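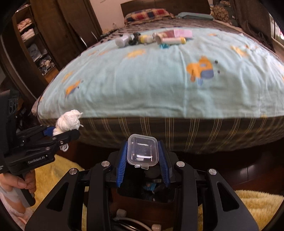
La cajita transparente y el ovillo blanco, protagonistas de hoy

Tiempo de lectura: 2 min

Hilo sobre ordenar lanas, que llevo toda la tarde con esto y necesito contárselo a alguien 🧶

Empecé por los restos. Tenía una bolsa de Amora llena de ovillos a medias, todos enredados entre sí, y el blanco era el peor – cabos sueltos por un lado, un ricito colgando por debajo… un desastre precioso.

Mi norma nueva: si queda menos de lo que da para un gorrito, va a la caja de los restos. Si queda más, se rebobina y vuelve al cajón. El blanco se salva, ¡que me encanta!

Las cajitas de plástico transparente son lo mejor para marcadores y agujas lanares. Pequeñas, cuadradas, con sus pestañitas de cierre. Antes lo guardaba todo en una lata de galletas y cada vez que buscaba un marcador volcaba media lata en el sofá.

He sacado 14 ovillos que ni recordaba. Cuatro son del mismo gris (¿por qué compro siempre gris?) y uno es un Amillow de 200 gramos sin estrenar, con su etiqueta y todo.

Me preguntáis por el patrón de la manta: es el Gowda, el de los cuadros. Lo dejé a medias en febrero y me faltan dos tiras y todo el borde – pienso rematarlo con el blanco, a ver si llega.

Mañana toca el cajón de las agujas circulares, que me da una pereza horrible. Si tenéis algún truco para que los cables no se ricen, ¡soltadlo por aquí!

Hilos recientes
Cómo lavo los ovillos reciclados
Anby: mi bolsa de labores, un año después
Gorritos con restos de lana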